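Zetside Neighbours Help
Home Kitchen Laundry Garden Ask

How to keep a black glass gas cooktop clean, and is it OK to put plates on it?
Posted by Paweena Yimyam, 4/30/24

We moved to a rental unit in Provdale and the kitchen has a black glass gas cooktop, set in grey speckled stone. My old one was enamel, so I am not used to this. Every crumb and every finger mark shows. I wipe it in the morning and by tea time it looks like I never did. 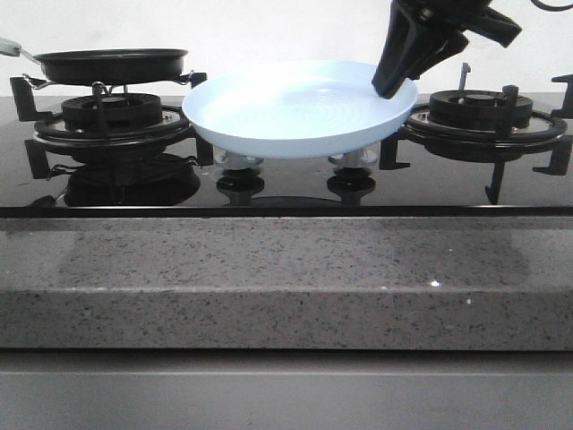 The bench is small, so my family has the habit to put plates down on the glass between the burners while we are cooking. My husband says it is fine when the gas is off. I am worried for scratches, and also for the plastic plates, as the black supports stay hot a long time.

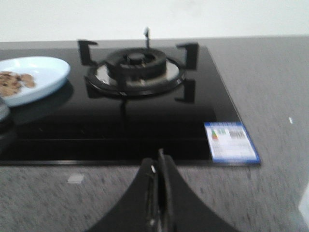 Cookie pieces on a plate, on the glass beside the burner.

There is also an energy label lying flat on the glass near the front corner. Can I take it away, or must it stay for the landlord? And what do you use for the cleaning? The shop wants $50 for a kit with scraper and cream, and this seems to me too much.

Theerawat Kamolrat
Hello Paweena. I have had the same type of cooktop since September. Please wait until everything is cold, then lift off the pan supports and wash them in the sink with normal dish liquid. For the glass I use warm water, one drop of dish liquid and a microfibre cloth, and then I dry it with a second cloth – the drying is what removes the streaks. 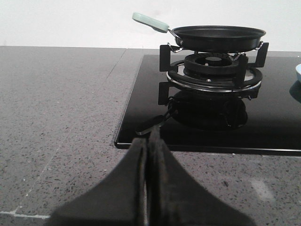 Do not forget the metal ring around the burner and the thin edge where the glass meets the bench. Grease collects there, and I clean it with an old toothbrush. When you put the supports back, check that they sit steady before you put a pan.

About plates, I would keep plastic ones on the bench. A ceramic plate on cold glass is okay if you put it down gently and don't slide it. For the label, ask your agent by email, then you have the answer in writing.

Chaimongkol
don't buy the kit. bicarb paste for burnt bits, leave it 10 min, wipe. mine is fine

Related
Rust spots on cast iron pan supports (118 views)
Sealing the join in a stone benchtop (431 views)
Is Zustau cream safe for glass? (1,100 views)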